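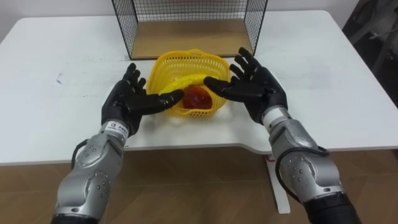

Fruit baskets: open weave, small, one layer

A perforated plastic basket suits fruit on a table better than a deep solid bowl. Air reaches the underside of the fruit, crumbs and stem bits fall through, and the basket rinses clean under the tap.

Load it in a single layer. Round fruit such as apples goes low, at the center. Long fruit such as bananas lies across the top, where it carries no weight and can be lifted off first. Bananas and apples both give off ethylene and ripen each other, so keep them together only if they will be eaten within 3 days. For longer storage, move the apples to the refrigerator drawer.

Washing the basket

Soak in warm water with dish soap for 25 minutes. Work an old toothbrush through the lattice from the inside out, then from the outside in. Rinse and drain upside down. Do not use the bottom rack of the dishwasher – thin plastic weave warps near the heating element, and a warped basket rocks.

Scuffs on a white tabletop

Matte white surfaces show gray streaks from anything dragged across them. Most of these are deposits sitting on the finish and will come off. Proceed in this order and stop when the mark is gone:

1. Damp microfiber cloth, no product.
2. One drop of dish soap on the same cloth, wiped in straight lines.
3. Baking soda mixed with water to a thin paste, applied with a fingertip to single dark spots only.

Skip melamine sponges. They are a fine abrasive and leave a shiny patch on a matte finish. Lift baskets by the handles when moving them.

Wire racks on the table

A mesh rack with a board in the bottom keeps small items from tipping in the grid. Push it to the back of the table and leave the front clear for work. Dust the mesh with a dry paintbrush every 14 days. Wipe the board along the grain with a cloth that is barely damp, and stand it on edge to dry before it goes back in. 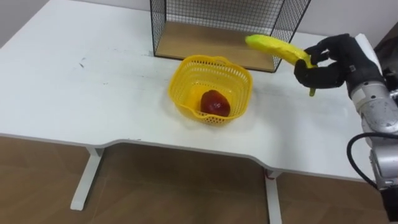 Lemlem Tefera writes that baking soda left a white haze on her table, and asks whether the finish is ruined. It is residue. Wipe with 2 changes of clean water, then dry with a towel. If haze remains, use white vinegar diluted with an equal part of water, and rinse again.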